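Can the Machine Do the Mending Yet?
Speaker notes, Arnstead evening talks – Najwa Zoubi

Slide 1. Leave it up while people find seats. Curved needle, dark thread, the two jaws open.

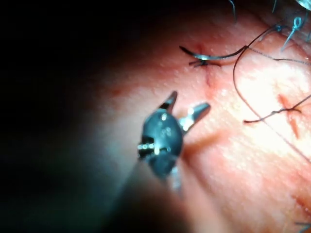

Slide 2. What I mean by a chore

Start with the question Kwan-ho Kong asked me in the workshop at Kunholm: if an arm can hold a needle, why am I still sewing on my own buttons? I love this question! Give it room.

A chore is a small job in a place that won't hold still. Socks, dishes, a bin of mixed screws. Stitching belongs on the list – same needle, same thread, much higher stakes.

Slide 3. Why thread is so hard

Thread bends, loops and crosses itself. Go back to slide 1 for a second and point out the long black loop, then the small knot just under the needle. Ask how many people could pick up that needle with tweezers on the first try. (Wait for hands.)

Say clearly: slender jaws don't tell us who is deciding where they go. A person steering and a program steering are different talks, and tonight is mostly the second.

Slide 4. Our button test

258 tries with the bench arm at Kunholm, plain shirt cloth, four-hole buttons. It picked up the needle 90 times and finished a whole button 10 times. I was thrilled with the 10. Pass the shirt around.

Most failures came at the pull-through, when the thread caught on the button's edge. Kwan-ho has the clips if anyone asks.

Slide 5. So, yet?

Shop floor, same part, same tray: yes, often. Kitchen drawer: some days. Mending: slow, and I'd keep a person close by.

Take questions here. Lights up before the shirt comes back.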